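Search products
Enter keyword or item no.

Jondar Book Jacket Film, Clear Gloss, 10-inch Roll

If you look after a shelf of picture books, you know what happens to the covers. They get dragged, stacked, stood on and read at breakfast, and the corners go first. Jondar film is the best stuff we've found for slowing that down, and we're so happy to have it back in the Linduncombe store!

It's a clear polyester film with a paper backing, made to fold around loose dust jackets. There's no glue on the part that touches the jacket, so you can take it off again years later (handy for first printings). Each roll is 10 inches tall, which suits most storybooks — measure the tall ones before you order.
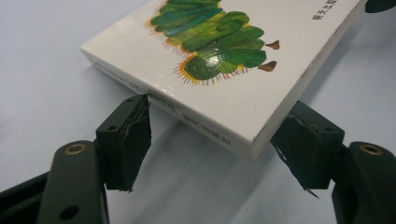 White hardback with a caterpillar on the cover.

Shufen Lei covered her whole classroom library with 2 rolls and wrote to tell us the film folds crisply even when you're rushing. We agree! A bone folder helps, and so does a clean table. Work from the spine outward, crease the top edge, then tuck the flaps.

Got books with printed boards and no jacket? Try the Rimen corner guards, sold in packs of 4. They're tiny and a bit fiddly, but they do a lovely job on the spots that wear through.

Rolls ship flat-ended in a stiff tube. Cut lengths are available at the counter, just ask for Kaiwen.

Filed under: Book Care > Covers & Film > Children's Books

Contact us | © Jondar Linduncombe | Back to top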